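Suivi tickets atelier partagé - pince Maltow v2
Ticket : les doigts ne serrent plus pareil à gauche et à droite
Statut : ouvert
Priorité : moyenne (mais ça bloque les prises d'objets hauts)

Contexte vite fait. Pince à main, deux doigts, patins striés magenta imprimés en souple, platines blanches imprimées aussi. Électronique : carte Koo, codeur sur l'axe, alim de l'atelier. Firmware maison, dernière version poussée en septembre.

Symptome : à la fermeture le doigt gauche arrive en premier, pousse l'objet, le droit rattrape après. Sur un cube en mousse on s'en fiche. Sur une bouteille haute elle part de travers, et une fois sur deux le codeur donne une ouverture fausse.

9 h - remis à zéro codeur. Pareil.
9 h 20 - vidé la config, rechargé les valeurs par défaut. Butée ouverte lue à 600, butée fermée à 40. Normal d'après mes notes.
9 h 45 - échangé les deux patins. Décalage toujours à gauche. Donc pas les patins.
10 h 10 - démonté les platines. Une vis côté gauche prenait dans le vide, filetage mangé dans le plastique. Déplacée d'un trou (merci les trous en trop). Mieux mais pas fini.
10 h 30 - jeu dans la biellette gauche. Rondelle ajoutée. Le doigt ne flotte plus à la main.
11 h - relancé une série de fermetures à vide. Le codeur revient à 40 à chaque fois, ok.
11 h 15 - essai en charge : là ça dérive. Il revient à 40, puis un peu au-dessus, puis encore un peu. Je soupçonne l'aimant du codeur qui glisse sur l'axe, collé à la va-vite au montage.
11 h 40 - recollé l'aimant. Attente colle. Pause.

14 h - reprise. Butées refaites. Seuil d'effort baissé à 400, au dessus le plastique des platines plie et on mesure n'importe quoi.
14 h 20 - fait les essais en salle avec la bouteille bleue de jus de coco, c'est elle qui posait problème. Approche lente, doigts ouverts à fond, fermeture en une fois.

Reste à faire :
- réimprimer la platine gauche, remplissage plus dense, inserts laiton si Indport en a encore
- mettre un ergot sur l'axe pour l'aimant, la colle seule j'y crois pas
- noter le seuil 400 dans le fichier de config commun, pas que sur ma carte
- comparer avec les patins Tavinent si quelqu'un en a une paire à prêter

Questions ouvertes : est-ce que le retard du doigt droit vient aussi de la tringlerie ? Je l'ai pas démontée. Et le filtre sur la lecture codeur, quelqu'un l'a touché ? Les valeurs me paraissent lissées, avant ça sautait plus.

Photos des essais, bouteille debout sur la table :

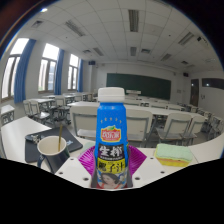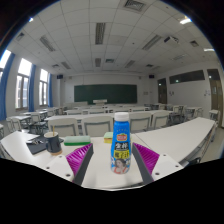
Réponse ajoutée au ticket :

Pour le filtre c'est moi, désolé, j'ai passé la moyenne glissante sur plus de points et j'ai oublié de le noter. Remets l'ancienne valeur avant de conclure sur l'aimant, une partie de la dérive peut venir de là. Pour la tringlerie, regarde l'entretoise côté droit : sur ma pince elle était montée à l'envers et le doigt partait en retard exactement comme tu décris. Cinq minutes à démonter, pas besoin de toucher au moteur. Inserts laiton : il en reste un sachet dans le tiroir sous l'imprimante, sers-toi. Laisse le ticket ouvert tant que la platine est pas refaite.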